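She had been home for two weeks when we finally sat down to talk, and she still had the habit of taking her shoes off at every door. "You get used to it so fast," she said, laughing, as she lined them up on my kitchen mat. She and her husband had taken their kids, two teenagers and a very opinionated eight-year-old, on a long family trip in February, mostly by bus, with a stay in Stustora at the start and a little harbor town called Stunport at the end.

I asked what she'd tell another family thinking of doing the same, and she didn't have to think long. "Pack half of what you want to pack, and then let the kids carry it themselves for an hour around the neighborhood before you leave. We didn't do that. My oldest brought four hardcover books!"

The bus ride down from Stustora was the part she kept coming back to. It was supposed to be an easy morning, but the road over the hills at Tinik was closed, and they ended up waiting at a roadside cafe with what felt like half the province. "There was a grandmother next to us with a bag of oranges, and she just started peeling them and handing them down the table. We didn't have ten words in common. My youngest still asks if we can go back and find her."

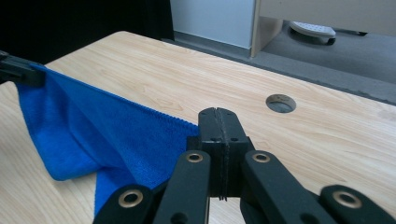

Giraldo

By the time they got to Stunport it was after dark, and the guesthouse had given their room away. (It was a small place, and she says the owner was more upset about it than they were.) They were walked up the hill to his sister's house, 3 beds for five people, and they liked it so much they stayed the rest of the week. "We had breakfast on the roof every day. Bread, eggs, some kind of plum jam I would have paid anything to bring home. I did ask what they put in it and I got a very long answer, and I understood none of it."

I wondered whether the teenagers had been bored, with the phones barely working and the beach too cold for swimming. She made a face. "The first two days, yes, and they let us know. Then they found the steps up to the old lighthouse and started racing each other, and after that we only saw them at meals."

Would she do it again? "Next winter, if I can talk my husband into the bus."

Comments

We had the same thing happen with our room in Stunport, and we ended up next door to the bakery, so no complaints here. Lovely interview, it took me right back.

Is the Tinik road usually closed in February, or was that bad luck? We're going with my parents and my dad doesn't do well with waiting.

Four hardcovers, ha! My daughter took her whole rock collection to the lake last summer, so I sympathize.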